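August 6, 2022

Bowl day again. I finally swapped the heavy bowl for the little yellow-orange plastic one Albane dug out of the Gurnden box, and I like it a lot better! The round rim is easy to get hold of and it's shallow enough that small stuff doesn't vanish in it.

Table stays where it was, light border, pale top, nothing else on it. I wiped it down with the Floma spray first (we're nearly out, 500 ml bottle, somebody please order) and then spent around 20 minutes on where the bowl should sit. Tried it close to me, tried it far back – ended up near the middle, a touch toward the cabinet side. Taped a note with the spot on the inside of the logbook cover so Bastien can find it.

Small pink piece goes in the bowl, one at a time. The rest of the pieces are in the Tessier tin, shelf 30.

Still to do: find a second bowl the same size, ask Romain about the lid.
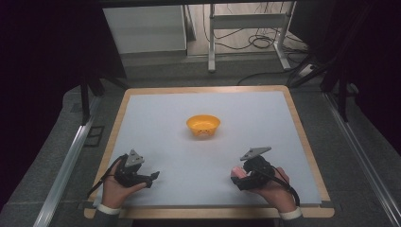
Oliwia – there's a second bowl in the Gakeo drawer, same size I think but a bit scratched. Take it, I only keep paper clips in it.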